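4.2 Bedtime in the home visits

Bedtime gave us some of the richest material in the whole study, and we were delighted by how openly parents talked about it. Of the 98 families in the Hesivham group, most described a routine that looked calm on paper and came apart after the last story.

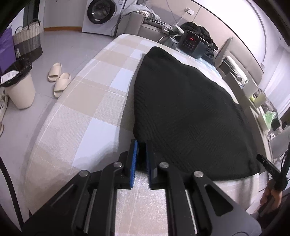

Parents wrote in the Stirel sleep diary each morning for 12 weeks, which gave us 1673 usable entries. What stands out is how inventive families were! One mother let her son choose the order of bath, teeth and pyjamas, and her entries grew noticeably shorter after that. Another family moved the goodnight phone call to Grandma ahead of dinner — a small change, but the father called it the best idea they'd had all year. 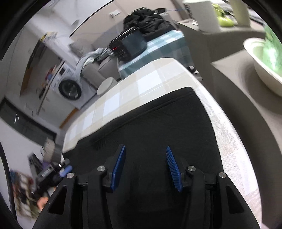

Figure 3. Two views from one home.

Curtain calls (one more drink, one more cuddle) came up in nearly every interview. Nine families tried the Henao pass, a card the child can trade for a single trip out of bed. Children loved having it, and several kept it under the pillow unused. We can't say how far the card itself helped, as those parents had also begun dimming the lights earlier, but their favourite comments are well worth reading and are taken up in Section 5.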